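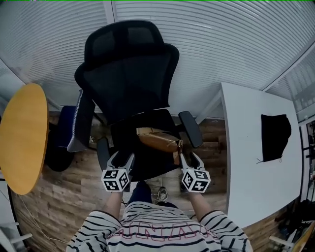
Gripper purchase 2020: gallery and planning notes

Dec 19, 2019

This page goes with the equipment request for the Brarau site. The request covers hand-held grippers, spare jaws, marker cubes and storage. Orders placed in January fall into the new budget year. Prices are left out and are in the request form.

Picking up a bag from an office chair
A pair of hand-held grippers, one in each hand, brought towards a brown leather bag on the seat of a black mesh chair. Each gripper has a white marker cube near the base and grey jaws. Soft goods with straps are on the task list for both sites, so jaw width and pad friction are purchase criteria.

Hardware
Two suppliers were asked to quote, Ackroyd and Stundetis. Ackroyd sells the grippers as a matched pair with cubes fitted. Stundetis sells the body, jaws and cube as separate lines, and the cube mount has to be glued on site. The request is for 8 pairs from Ackroyd. Stundetis remains the second source for jaws only, as its jaw fits both bodies without an adapter.

Wear parts
Jaws are treated as consumables and budgeted separately from the grippers. The request includes 60 spare jaws, to be held at Brarau and drawn on by Fletness as needed. Marker faces scratch in storage. Replacement faces can be printed in-house on matt stock, but the print must be checked with callipers before it is stuck down. A face that is out of size gives a pose error that does not show up until the data is processed.

Rooms and furniture
No furniture is being bought. Tasks use ordinary chairs and tables already in the rooms. Window blinds are an existing fitting at Brarau and are not costed. Fletness has no blinds on the south side and will need a separate quote.

Storage and transport
Cases are foam-lined, one pair per case. Cases must take the gripper with the cube attached. The older cases do not, and the refitting time was never budgeted. Allow up to 2 weeks for delivery of cases after the grippers arrive.

Open items
Jaw pad material: silicone or rubber, to be settled before the order.
Calibration board for Fletness.
Carriage between sites.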